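FOR RELEASE 7/27/21

Skuvau Puts Its Pick-Up Kit on Sale, and Publishes What It Missed

Independent trial covers 284 attempts on small parts. The company says buyers should read the failures first.

Skuvau today opened orders for the Illovach, a two-finger gripper kit with a camera mounted at the wrist, sold to small shops that want an arm they already own to pick up loose parts. The kit costs $1,000. Shipping starts in August.

Most announcements of this type promise that a robot will take over a bench job by the end of the week. Skuvau is making no such promise. Before setting a price, the company handed a kit to Yang, a testing shop with no stake in the sale, and agreed to release the results whatever they were.

Yang ran 284 pick-up attempts with small gears, washers and spacers. The Illovach missed 9 of them. That sounds good, and Renato Sison, who led the trial for Yang, would like readers to slow down before repeating it.

"One part at a time, well apart from its neighbors, on a surface we chose," Sison said. "That's an easy day for any gripper. Pour the same gears into a bin and I would expect a very different number. We didn't test a bin, so I can't give you one, and neither can Skuvau."

The trial used soft surfaces as well as hard ones. Cloth is a fair test for a kit like this. It wrinkles, it shifts when a finger drags on it, and a thin part lying flat gives the fingers very little to close on.

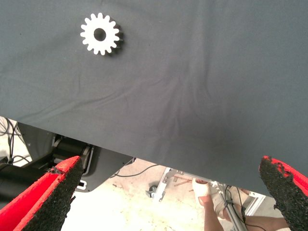
A white spur gear on a gray cloth, seen from the wrist camera beyond the gripper's open fingers.

All 9 misses came on cloth. In 2 of them the fingers pinched a fold along with the part and pulled the fabric up with it. In the other 7 the fingers closed too high and came away with nothing. The software reported 4 of those 7 as successful picks, a fault Sison calls the most serious finding in the report.

"A miss is fine if the machine knows it missed," he said. "When it thinks it's holding a gear and goes off to put that gear somewhere, you've got a problem that shows up later, in somebody else's box."

Skuvau does not dispute the finding. A software update meant to check the grip after each lift is being written now. It will be free to all buyers, but it has not been tested outside the company, and Skuvau is asking customers not to order on the strength of it.

"I have bought automation gear that came with a lovely video and then sat on a shelf," said Hok-lam Man, head of product at Skuvau. "I don't want to sell that. If you've got one kind of part and you can lay it out with some space, this may save you dull work. If your parts come in a heap, keep your money for now."

Yang raised other points that buyers may want to weigh. The rough pads on the inside of the fingers hold plastic well, but the report recommends looking them over often, and the trial was too short to say how long a set will last. Setup took Yang's technician most of an afternoon, against the one hour given in the draft manual. The manual has been changed. The trial did not measure speed against a person doing the same job, and Skuvau makes no claim that the kit is faster.

The Illovach includes the gripper, the wrist camera, a mounting plate, 2 spare sets of pads and a license for the control software. It does not include an arm. It fits arms that accept the Skosto plate pattern; owners of other arms will need an adapter, which Skuvau does not make.

Kits may be returned within 30 days for a full refund, used or not. Return shipping is paid by the buyer.

The full Yang report, with a log of every attempt, is available on request and will be sent without a sales call. Skuvau paid Yang a flat fee for the work, agreed before testing began. Yang does not sell or install the kit.

About Skuvau
Skuvau makes grippers and camera mounts for small workshops and teaching labs. The Illovach is its first product sold as a complete kit.

Press contact: Hok-lam Man, Skuvau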